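Reconciling the Merchant Account When Deposits Come In Net
Sun 13 September
By Vaughn Rosenthal
Print this post | E-mail this post

The card processor deposits net of fees, and the bookkeeping file wants gross. Most of the small sellers I keep books for have this wrong when I first open their file. They book the bank deposit as sales, the totals look reasonable, and the error sits there until a 1099-K arrives with a larger number on it.

The one I cleaned up last week belongs to a sole proprietor on the cash basis who sells at weekend markets and a little online. I have her permission to use the figures. Gross card sales for the month were $3,743. The processor kept $156 in fees. It also took out one refund of $6, which it reported on a separate page of the statement. The bank therefore received $3,581, spread over a number of deposits, and $3,581 was what the file showed as income.

The entry I use has four lines. Debit the bank for 3,581. Debit merchant fees for 156. Debit sales returns for 6. Credit sales for 3,743. Profit comes out the same as it did before, and so people ask why they should bother. Gross receipts are reported on their own line of the return, and that line should be able to stand up next to the form the processor files. Explaining a difference by letter takes longer than posting the entry correctly.

I don't post straight to the bank account. I set up a clearing account, type "bank," named Processor Clearing. Daily sales go in gross from the sales report. Fees and refunds come out. Each deposit is recorded as a transfer from clearing to checking. At month end the clearing balance should equal whatever the processor was still holding on the last day, and the processor's own balance report will give you that number. 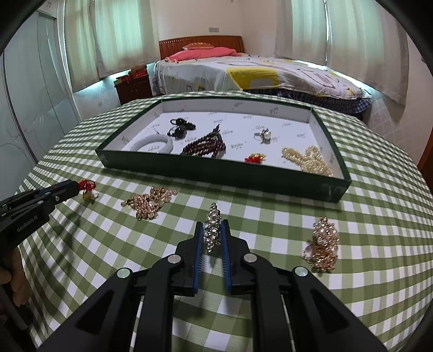 If the clearing balance doesn't match, check the cutoff first. A Saturday sale that reaches the bank on Tuesday may cross a month end. In this file there was $978 in transit at the close of the prior month, and it had been booked twice, once from the sales report and again when the deposit landed. Veronika Sutter, who had the file before me, had left a note asking about it. She had the right amount and the wrong month.

Sales tax is the other common problem. The processor's gross includes tax collected, and so does the 1099-K. Tax collected goes to a liability account and never touches income. The client above sells through a marketplace that remits for her on the online side, and her market sales are in a state with no sales tax, so the four-line entry is complete for her. Most people will need a fifth line.

Tips, gift cards and chargebacks each need an account too. I put the chargeback fee in merchant fees and the chargeback itself in returns. Liesl Schnyder argues for a separate bad debt account. On a cash basis file I don't see the use, but I have no strong objection provided it is done the same way every month.

Bank feeds make all of this worse. The feed sees a deposit, suggests "Sales," and one click accepts it. Turn off the auto-add rule for the processor's name before doing anything else. Then match deposits to the transfers already entered. An unmatched one is a question to look into, and adding it as new income will only hide the question.

I will go through year-end cutoff in November, including what to do with December sales paid out in January. Prasert Wiriya sent me a spreadsheet layout for it that is better than mine.

Recent posts
Mileage Logs: What I Accept and What I Send Back
Owner's Draw Is Not an Expense
Inventory on the Cash Basis, Part 2
Closing the Books on a Prior Year and Leaving Them Closed
Reader Mail: Roswitha Steiner on Petty Cash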